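**From the Notar Program: Two-Arm Handover Collection Nears Its Target**

The Notar program at the Landley Institute has entered the final stretch of its first two-arm collection. The target set at the start of the year was 500 accepted demonstrations of a handover task, in which a small part is taken up by one arm, presented to the other and released. At the close of September the collection stood at 472. Readers who follow the program will recall that the earlier single-arm sets were gathered under looser rules, and that a good deal of time was later spent sorting them. The present set has been built to a written procedure from the first day.

Sessions take place in the Tymoshchuk laboratory on the second floor of the Grirklow building, under the direction of Stepan Nazarenko. Each demonstration is performed by a trained operator who guides both arms from a pair of control handles. The joint positions, the commands sent to the grippers and all camera views are saved together, so that the learning system can later be given the same information that was available at each moment of the task. A demonstration begins when the operator presses the start pedal and ends when the receiving arm has come to rest over the drop area. Anything recorded outside those two points is trimmed before storage.

The task was selected after some discussion. Stacking and sorting had both been proposed, and each can be done with one arm if the operator is patient. A handover cannot. It requires the two arms to agree on a place and on a moment, and small errors in either are easy for a reviewer to find. It is also short, and an operator can complete a useful number of attempts in a session without growing tired.

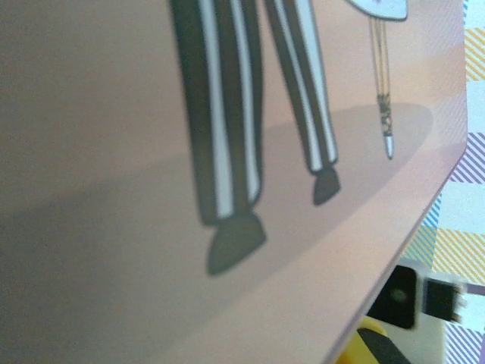
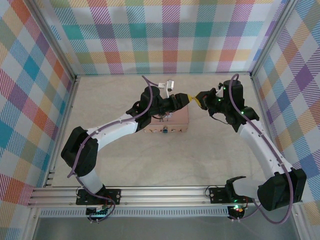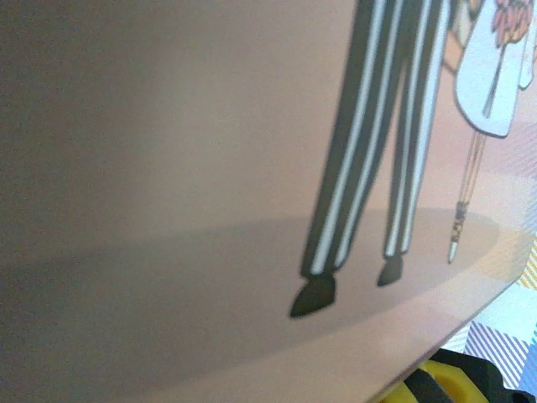
Camera placement took longer to settle than any other part of the procedure. The fixed view gives the reviewers the general shape of an attempt, including the height at which the arms meet, and it is the first recording opened when an attempt is in doubt. In the second picture, for instance, both grippers can be seen close together over the pale floor with the small yellow piece between their fingertips, and a reviewer can tell at a glance that they are nearly level. The close views serve a different purpose. They record what lies immediately beyond the fingers, and the system is expected to learn from that material whether or not it bears on the task. Striped trousers and dark shoes from a cartoon print fill a good part of both close views here, and such detail is kept in the record as it stands. No cropping or retouching is applied at any stage.

Tyson Carrier, who leads the review group, has asked that the rules for acceptance be repeated in this newsletter, as several new operators will join in the coming term. An attempt is accepted when the part passes from one gripper to the other without touching the floor, when neither arm pauses for longer than the permitted interval, and when every camera stream is complete. Attempts that include a recovery – a second try at the grasp, or a correction of the angle before release – are accepted as well, provided that the operator marks them on the session sheet. These are of particular interest. A system trained only on smooth attempts has little to draw upon when its own first grasp goes wrong.

To date, 74 attempts have been set aside. The greater part of them failed on a technical point, most often a camera stream that began late or stopped early. The recording software was corrected over the summer and the fault has not returned. The remainder were set aside on review for long pauses or for a part dropped before the transfer. None of these recordings has been deleted. They are stored separately, with a note of the reason, and may be requested by any member of the program through the laboratory office.

Some observations from the review group may be of use to other teams preparing a similar set.

- Operators settle into habits quickly. By the second week, most were meeting at the same point in the workspace every time. The session sheet now gives a different meeting area for each block of attempts, and the spread has improved.
- The giving arm should hold still at the moment of transfer. When both arms move to meet each other, the recordings are difficult to label and the release is seldom clean.
- Gripper closing force is to be left at the posted setting. Two blocks had to be repeated after it was changed between operators.
- Session sheets are to be completed at the station before the next block begins. Sheets filled in at the end of the afternoon were found to contain errors in the order of attempts.

Four operators have carried out the work so far, and attempts have been divided among them as evenly as schedules allowed. Individual differences in speed are plain in the recordings. Mr. Nazarenko does not consider this a defect and has asked that operators keep their natural pace within the limits of the procedure. The operator's code is stored with each attempt, so that the effect of these differences can be examined once training begins.

The first training runs will use the accepted set alone. A portion will be held back and left untouched until the results are to be measured. Selection of that portion is made by block and not by single attempt, as neighboring attempts resemble one another closely and would give too favorable a result if they were split between training and testing. A second run, with the marked recoveries removed, will follow for comparison. Results from both will be presented at the winter meeting of the program.

Members wishing to observe a session may do so by arrangement with the laboratory office. Visitors are asked to arrive before 9:30 a.m., when the arms are brought to their starting positions, and to remain behind the yellow line while recording is in progress. Operator training for the coming term will be held in the same room. Applicants should have completed the institute's general safety course and should send their certificate to Mr. Carrier with their request.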